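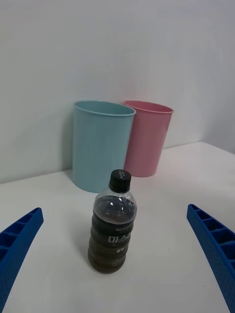 Cold brew, 2 towns and a van that won't start: talking to Aníbal Prata

Aníbal Prata is late, then he's early for the next thing, so we talk standing up. Back door of the Arruda shop in Bilton, Thursday, a little after 6 a.m. Delivery guy wants a signature. Prata signs without looking.

He started selling coffee out of his sister's garage. No plan. "I had a grinder and a lot of free time," he says. "The free time went first."

Now it's two shops, Bilton and Wolbridge, and a wholesale list that he keeps on paper. Last month they sold 1,000 bottles of cold brew for the first time. In February. He still can't explain it. "Who drinks that in February? I don't. I drink tea at home, don't print that." Then he says go ahead, print it.

Wolbridge was the hard one. The lease took forever, the floor had to come up, and the people on that street already had a diner they liked. First Monday they took in $206. "I drove home with the radio off," he says. He didn't tell his wife the number untill the weekend.

What changed? He shrugs. Longer hours, for one. They quit doing sandwiches. And he dropped the dark roast he'd been buying from Stesitz, which he had loved and customers had not. "It tasted like a campfire. I like a campfire."

The steeping is 18 hours, was 24. He went back and forth on that for most of a year – there are notebooks. Coarse grind, cold filtered water, no sugar in anything that leaves the shop. People ask for vanilla every day. "There's a pump on the counter. Do it yourself."

Staff is a sore spot. 3 people left over the winter, two of them to the same place across the river, and he gets a bit short when I ask about pay. "I raised it. Should of raised it sooner." He's training new people himself now, mornings, which is why we are standing by a door.

A third shop? "No." Then a pause, somebody yells about the milk order. "Ask me in the summer."

The van, by the way, did start. Took him four tries and he was waving at me the whole time to stop watching.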